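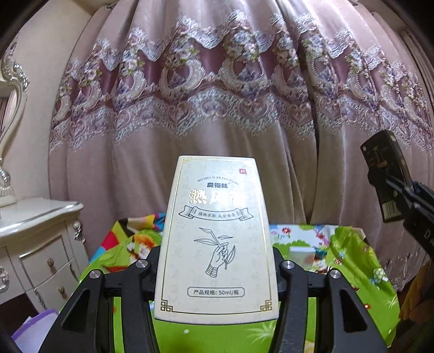 2 de agosto de 2019

Escribo rápido que en un rato tengo que salir y si no lo cuento hoy ya no lo cuento. El curso de natación para adultos. Sí, me apunté. En enero, como todo el mundo, con los propósitos y la tontería, pero resulta que sigo yendo y estamos en agosto. Récord personal.

La piscina es la municipal de Torano, la vieja, la de los azulejos azules que se despegan. La nueva de Drusville queda más cerca de mi casa pero cuesta 58 al mes y no hay clases para gente que no sabe nadar, solo "perfeccionamiento". Perfeccionamiento de qué, si yo no metía la cabeza.

Primer mes: burbujas. Literal. Agarrada al borde y soplando. Al lado los niños de cuatro años haciendo lo mismo y mejor. Me tragué media piscina, se me metía el agua por la nariz y luego toda la tarde con ese escozor. Salía de allí con un hambre de lobo, eso también. Bocadillo en el coche todos los días, con el pelo chorreando en el asiento.

Segundo mes: flotar. Me costó más que nada de lo que he hecho este año, incluida la mudanza. La monitora me ponía la mano debajo de la espalda y me decía afloja el cuello, afloja el cuello, y yo tiesa como una tabla. Un día la quitó sin avisar y seguí arriba. Dos segundos o así hasta que me di cuenta y me hundí. Pero dos segundos!!

A partir de ahí fue todo un poco más rápido. Patada con tabla, patada sin tabla, un brazo, otro brazo. La respiración lateral todavía se me atraganta, respiro siempre por la derecha y por la izquierda me sale un giro raro de foca. Me dicen que no pasa nada, que mucha gente respira solo por un lado. A mí me da rabia igual.

Cosas que he ido aprendiendo, sin orden:

El gorro de silicona aprieta pero el de tela no sirve para nada, se te va solo. Tengo uno amarillo horrible.

Las gafas baratas se empañan a la tercera vez. Me compré unas Sunent en la tienda de la estación y por ahora bien, aunque dejan marca de mapache hasta la hora de comer.

El carril de la pared es el de los lentos pero también el de los señores que se paran a charlar en la esquina, asi que a veces vale la pena irse al segundo aunque te adelanten.

Las chanclas con nombre. Las mías ya se las llevaron una vez.

Los martes está imposible por el grupo de aquagym. Mucho grito, mucha música. Me caen bien pero no cabemos.

El otro día hice 63 largos. No seguidos, eh, en toda la mañana y con descansos larguísimos, pero 63. Los fui apuntando en la cabeza y llegué a casa y lo dije en voz alta en la cocina, a nadie. Después me dormí en el sofá tres horas con la toalla puesta. Las agujetas me duraron hasta el domingo, sobre todo en los hombros, no podia ni colgar la ropa.

Lo que viene ahora: a finales de mes cierran la piscina para vaciarla y no abren hasta que les parezca. He mirado el embalse de Shehu, que tiene una zona marcada con boyas y dicen que el agua está limpia. Son unos 295 metros de boya a boya. Me da un miedo tremendo lo de no ver el fondo. En la piscina sigo la raya negra y voy tan tranquila, allí es todo verde oscuro y a saber qué te roza el pie. Iría con una boya de esas naranjas que se atan a la cintura. Si alguien de por aquí ha nadado en Shehu que me cuente, sobre todo por dónde se entra sin destrozarse los pies con las piedras, y si hay que llegar pronto para aparcar.

También estoy buscando bañador, el que tengo está ya transparente por detrás del cloro (me avisó una señora en el vestuario, muy amable, qué vergüenza). Acepto marcas. Que no se claven los tirantes, por favor.

Me voy que no llego, la bolsa sin hacer y el gorro ni idea de dónde está.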